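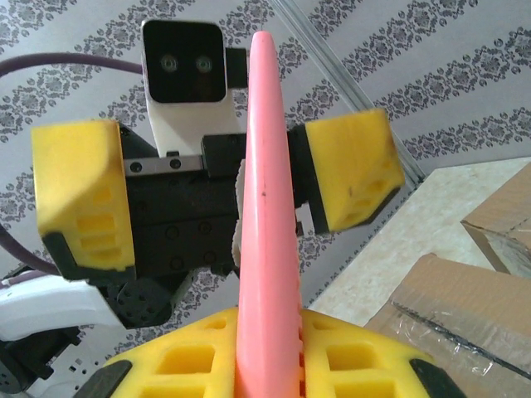

3.2 Overwintering of container-grown divisions

Divisions of two garden phlox selections, Julus and Dratano, were lifted from stock beds at the Rondonuwu nursery in October and potted the same day. Each division carried at least three visible buds. Divisions with soft or discolored crowns were discarded before potting, and no attempt was made to match the remaining plants by weight. The potting mix was Irnodico, a bark-based product with coarse perlite, used as supplied and without added fertilizer. A total of 1,355 divisions were potted, of which 800 were assigned to the covered treatments and the rest to the open yard.

Covered plants stood pot to pot on a gravel floor under a single layer of white film. The film was closed in November and vented by hand on bright days. Open-yard plants stood on the same gravel, with straw packed between the pots and against the outer rows. Both areas were watered once after potting and then only when the mix in the check pots felt dry at finger depth. No heat was supplied at any point.

Mix temperature was logged at mid-depth in 16 pots, split evenly between the two areas and between edge and center positions. Readings were taken every hour. One logger in the open yard stopped recording in January and its data were left out of the analysis. Air temperature was taken from a shielded sensor on the north side of the yard.

Survival was scored in spring, when shoots on most plants had reached 5 cm. A plant was counted as alive if at least one shoot had grown from the crown; shoots arising only from detached root pieces were scored separately and are not included in the survival figures. Scoring was done by Chae-won Cho. A subset of trays was scored again by Syahrul Wuisan without access to the first scores. Disagreements were settled by knocking the plant out of its pot and examining the crown.

3.3 Effect of cover and position

Survival was higher under film than in the open yard for both selections, but the gap was much wider for Dratano. In Julus, most open-yard losses were confined to the outer rows, and center plants survived at nearly the same rate as those under cover. Dratano losses were spread across the whole block. Crowns of dead Dratano plants were usually brown and wet throughout, while dead Julus crowns were more often dry and shrunken. We take this as evidence that the two selections were failing for different reasons - rot in the first case and freezing injury in the second - although no pathogen isolation was carried out.

The temperature records agree with this reading for Julus. Edge pots in the open yard reached lower minimums than center pots and went through more freeze-thaw cycles, particularly on the west side, where the straw had settled by midwinter. Under film, the difference between edge and center was small. For Dratano, minimum temperature was a poor predictor of survival. Time spent at or near saturation may have been a better one, but mix moisture was not logged and we can't test the point with the present data.

Spring growth under film was earlier by more than a week. Early shoots were also softer, and a late frost scorched the tips of many covered plants after the film had been removed. Tip damage did not kill any plant and was hard to find by the time of sale. Growers working with a similar film schedule may still prefer to leave the cover in place longer and vent both ends.

Division size was not controlled, and this is the main weakness of the trial. Dratano makes a looser crown than Julus and is harder to split cleanly, so its divisions probably carried more cut surface. The next trial will use divisions graded by bud count, with a healing period before potting as a separate factor.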